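I get asked the same money questions over and over, so I've put them on one page. I run the two-arm bench at Warness, where we do small handling jobs like computer mice and their batteries, and I look after the spending on it. Prices are what we paid, in pounds.

## How much should I set aside for a first bench?

We planned on 3000 for everything apart from the arms, and the bill came to 3644. The arms were a separate order from Vaten and I'd budget for those on their own line. The overspend was all dull stuff – brackets, cabling, delivery, a second power supply.

## Do I really need two arms?

Depends on the job! If you're only picking things up and putting them down, buy one and spend the change on spares. For anything with a battery compartment I'd want the pair, and I'd want them ordered together so the grippers match.
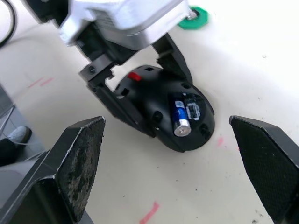
Mulcahy wrote in to disagree: buy one arm, run it for a few months, and only then ask for the money for a second, as half the jobs on the wish list will have changed by then. Fair point, and if your budget is split over two years I'd probably do the same. We'd have paid delivery twice, though.

## What wears out first?

Finger pads, by a mile. I ordered 4 spare pairs at the start and thought I was being generous (I wasn't). I now put 19 on the yearly order and keep them in a drawer by the bench. They don't wear evenly either, so check if your supplier sells left and right separately. Flinen does, Vaten didn't when I last asked.

## Should I pay extra for special test parts?

I wouldn't, not to begin with. Everyday objects are cheap and easy to replace, and a shiny curved shell is a decent test of any gripper you're thinking of buying. Ask the supplier to try yours before you sign anything.

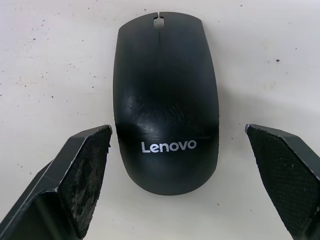

*Lenovo mouse on the white bench top, between the gripper fingers.*

## When should I order?

We get our budget in February and order straight away. Leave room for the lead time on pads, and ask for the delivery charge in writing.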